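# Takeaway cups and straws, Birnby counter

A short gallery page on the cups, lids and straws used at the drinks counter in Birnby. Josué Leite looks after the ordering and Keegan Paquette wrote the notes. Most of it concerns the small hot cup, which is the one people ask about.

The small cup is kept in two versions, plain and printed. Both take the same black lid, so there is only one stack of lids to keep topped up during the morning. The older Gerholm lids were a slightly different fit and have all been used up. If you come across a sleeve of them at the back of a cupboard, please put it aside and don't mix it in with the rest.
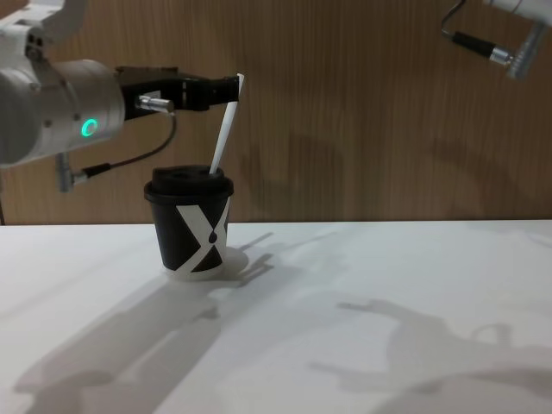
**Do the small and medium cups share a lid?**

They don't. The medium has a wider rim and its lids are kept on the lower shelf, in the box marked Plekach.

**The small cup**

Black paper cup with a big white X on the front and a little black droplet where the bands cross. The black lid has a raised rim and a sip opening. The straw is a thin white one, with its lower end in the opening.

**Straws**

White straws are stored upright in the Caron tin beside the till. Long ones are for the cold cups and are kept separately. We stopped putting straws out on the counter in July, as people were taking handfuls - ask and you will be given one.

**Lids**

Lids come in sleeves of 30. Open one sleeve at a time and fold the end over afterwards. Press all the way round the rim before handing a drink across, then check the side opposite the sip opening, where a lid is most likely to lift.

**Stock**

At the last count there were 769 small cups and 166 medium. The small lids came to 1468, well ahead of the cups, so Josué has left them off the next order. Deliveries arrive on Wednesday before opening and go straight into the store cupboard, new boxes behind old.

**Printed or plain**

Use the printed cups first. The plain ones are for when the printed run out, and for the staff kettle upstairs. Keegan would like to move to printed for the medium as well, but the price for a short run was too high this time - it will be looked at again with the next order.

**Used cups**

Lids and cups go in separate bins by the door. Empty any leftover drink into the sink first. Straws go in with general waste.

Notes by Keegan Paquette. Corrections to the stock figures should go to Josué.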